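Can a robot learn to clean by copying us?

2025-04-04
By Ju-won Ma

You may have seen a video of a robot folding a shirt or wiping a bench, with a voice telling you that robots will soon be doing all your chores. I have seen plenty of those videos too. Most of them leave out the boring bit, so let's look at the boring bit.

A robot doesn't know what a spray bottle is for. It doesn't know that a towel is floppy or that a trigger has to be squeezed. One way to teach it is to show it. A person does a job while wearing a special device on their hand, and a computer records how the hand and fingers move. Each recording is called an example, or sometimes a demonstration. Then the person does the job again. And again.

A small company called Jirkemeck is trying this out. Its project is named Zirkel, and the job it has picked sounds very easy: use a spray bottle and a towel on a table.

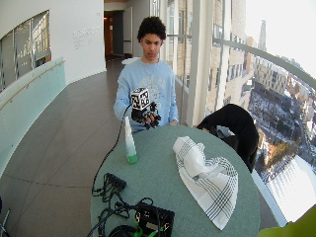 Checking the hand device at the table. The white cube has black patterns on it.

Those patterns are called markers. A camera can find them easily, even when the hand tilts. If the computer knows where the cube is, it can work out where the hand is and which way it is turned. The joints on the fingers tell it about bending. You might have used something similar if you've ever scanned a square code with a tablet, although your tablet didn't have to follow the code as it waved around.

So how many examples does Zirkel have? When I asked in the first week, the answer was 200. Now it's 1,555. That sounds like loads, and the company is proud of it. I asked Yasir Qureshi, who looks after the recordings, whether all of them were any good. He told me that 90 had been thrown out because the camera lost sight of the cube, and that another 70 were "a bit dodgy" and still had to be checked.

I liked that answer better than the big number.
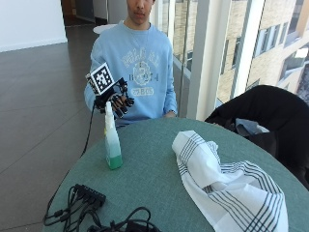 Fingers curled behind the top of the spray bottle, with the towel close by.

Now think about what is in those examples. It's mostly the same bottle and the same towel. What happens if you give the robot a bottle of a different shape? What if the towel is stuck to the bench with jam? A learning system is usually best at things that look like its examples, and it can get very muddled by things that don't. You can spray a bottle you have never seen before. You probably didn't need a thousand goes to learn how, either.

There's another question I'd like you to keep in your pocket. When somebody says a robot "learned to clean", what did it do? Did it clean a whole kitchen in somebody's home, or one table that it had practised on? Did it work every time, or did they show you the best try? Those are fair things to ask, and a grown-up who built the robot should be able to tell you.

Jirkemeck says it will test its robot in Clenberg in July, on a table it has never practised on. I've asked to see all the tries, including the ones where it drops the bottle.

Try it yourself: wipe a table, then write down every single thing your fingers did. Give your list to a friend and ask them to do only what it says, with no guessing. Use water in the bottle, and see how far they get.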